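My Afternoon at the Kelemen Imaging Center Open House

I almost didn't go. My sister-in-law had stuck the flyer on my fridge back in May, and it sat there under a magnet shaped like a lobster until I finally decided that a woman with dense breasts and two aunts who had breast cancer should probably see where her mammograms get read. So I drove the 20 minutes over to Ladville with a travel mug of coffee and a list of questions on the back of a pharmacy receipt.

The Kelemen center is in the old department store on the corner, the one that had the good shoe section. You come in through what used to be housewares (I swear I could still find the toaster aisle) and there's a check-in desk, a coat rack and a table with lemon bars. I had two. They split us into groups, and mine was about half women my age and half daughters who had dragged their mothers along, plus one very patient husband holding everybody's umbrellas.

The mammogram room

We started with the 3D mammogram machine. I've had a mammogram every year since I turned 40 and I had never once looked at the thing properly, because when you're in the gown you just want it over with! The technologist let us press the foot pedal and put our hands between the plates. She told us she'd rather you speak up when it pinches than hold your breath and hate her for a year, and that the actual squeeze is usually a matter of seconds. She also said to skip deodorant that morning, which I knew, and to wear pants instead of a dress so you only have to take off half your outfit, which I somehow did not know after all this time.

Somebody asked about callbacks. I was so glad, as mine two years ago scared me half to death. She explained that being called back means they want more pictures, and that most of those women turn out fine. I'd have paid good money to hear that said kindly while I was sitting in my car crying outside the grocery store.

Ultrasound and biopsy

Next door was ultrasound, where they had a squishy practice breast with little lumps buried in it. We all took turns feeling for them. I found 4 and was pretty pleased with myself until the nurse showed us the ones I'd missed, way up near the armpit. I went home and checked my own armpits in the shower that night, you can bet.

The biopsy talk was the part I'd been dreading, and it went by fast. They passed the needle device around (no needle in it) and let us hear the click it makes. It's loud, like a big stapler. One of the mothers in our group had been through it and said the click was the worst of it for her, although she was sore for a few days and slept with a bag of peas in her bra.
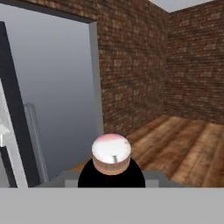 The support room

My favorite stop was the last one. It's a small sitting room at the end of the hall with soft chairs, a shelf of scarves and hats, and a drawer of mastectomy bras in every size. You don't have to be a patient at Kelemen to use it. A group from Grustdale meets there once a month, and 9 of their members had come to chat with us. I sat with a woman who'd finished radiation in the spring, and we talked for a good 15 minutes about lotion and naps and how people bring you so much lasagna. She said to ask for gas cards and dog walking!

I did get to my receipt of questions in the end. The big one was whether dense breasts meant I should be getting something extra, and the answer was to bring it up with my own doctor along with the family history, and to write down which aunt was diagnosed at what age. I called my cousin from the parking lot to find out. She didn't know either, so now she's asking her mom.

If you want to go

They're planning another one in the fall. Park behind the building - the front lot fills up and the meters only take coins. The elevator is slow, so leave a little extra time if stairs are hard for you. Bring a sweater too. They keep those machine rooms chilly, and I spent the whole ultrasound talk with my hands tucked up my sleeves.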